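Home | Kitchen | Table & Picnic | Outdoor | Clearance | Contact

Taseck Bright Table Set: Bowls and Cups in Plastic
Item 3754
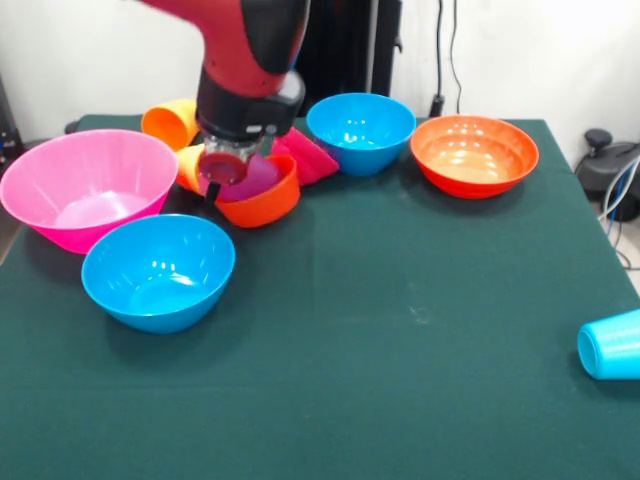 We first brought these in one April, when the weather was just beginning to turn and everybody who came through the shop seemed to be asking for something cheerful they could eat out of in the back yard. I had ordered a single carton to see how they would go, and I'm happy to say I had to call Taseck and ask for more before I had even gotten the price cards printed. They have been on the shelf ever since (third bay on the left, if you are visiting us in Dreston), and they are still the thing I reach for when somebody tells me they want "just some nice plain bowls, but not boring ones."

The range is plastic all the way through, and it comes in the sort of colors that make a picnic blanket look like a party: pinks, sky blue, orange and orange-red, a yellow-orange and a good strong purple. We sell it as loose pieces and as a set, and I have always encouraged people to mix. A blue bowl with a pink cup, an orange cup with a purple one, whatever takes your fancy! If you put them out on a dark tablecloth, a deep green or a navy, the colors really do come up beautifully, and it doesn't matter one bit if nothing matches.

The bowls

The larger bowls are for serving. They are deep enough for a proper salad, a heap of chips or a batch of popcorn for movie night, and the biggest has a wide flared rim, so you can get your fingers under it when you are carrying it out through the screen door with your other hand full. In the pink, that big one is slightly see-through and lets the light in, and I think it's the prettiest piece we carry. I keep one at home for fruit. The sky blue has a nicely rounded rim and is the color we sell most of, year in and year out.

The small bowls are a different matter and I'm very fond of them too. They do for dips, olives, berries, a scoop of ice cream, or the bits and pieces you need close by when you are cooking. Mine holds chopped onion most evenings. They are a good size for a child's cereal as well, though a hungry teenager will want to go up a size.

The cups

The cups are light, easy for little hands, and there's no handle to worry about when you are packing them. A cup will sit down inside one of the small bowls, so when I'm getting the basket ready I drop a cup in each one, put those inside the serving bowls, and wrap a dish towel over the top of everything. It all goes in the trunk that way and comes out again in one go. Being so light, they can tip over in a breeze if they're empty, so pour the lemonade first and set the table afterward.

Looking after them

Warm water, ordinary dish soap and a soft cloth is all I have ever used. Please don't go at them with a scouring pad, as it will dull the shine, and once the shine is gone there's no bringing it back. We suggest washing by hand. They are not for the microwave or the oven, and I would let soup cool down a good while before ladling it in. Tomato sauce can leave a tint on the lighter pieces if you leave it overnight. A paste of baking soda and water, left on while you have your coffee, usually shifts it.

Ordering

The set is 30 dollars and includes serving bowls, small bowls and cups in assorted colors. We pack from what we have on hand, so the mixture of colors does vary a little from box to box. If you have your heart set on something in particular, put it in the order notes and we'll do our very best for you. Churches, camps and schools ordering 100 pieces or more should write to us first, as there is a better price for that and we'll need to bring the stock over from the Gauthier warehouse, which adds a few days.

Loose pieces are sold in the shop only. I'm sorry about that, I know it is a nuisance for those of you farther away, but the postage on one cup is more than the cup.

If you like the colors, have a look at the Editz pitchers too, which are a different maker but sit very well alongside. They come in blue and orange, with a lid.

Page updated 18 August 2018

Share | 17 shares | 4 comments

Comments

picnicmom: Bought two sets for our family reunion and everybody wanted to know where they came from. The big pink bowl held all the potato salad, and that's saying something with our crowd.

lakehouse_jo: Do you ever get them in green? I have the blue and orange and would love a green to go with them.

Shop reply: Not so far, but I have asked Taseck and will put a note on this page if they come through!

R. in the valley: Mine have been through three summers of camping. One cup has gone missing but the rest are as good as ever. I wish you would mail single cups, though I do see your point about the postage.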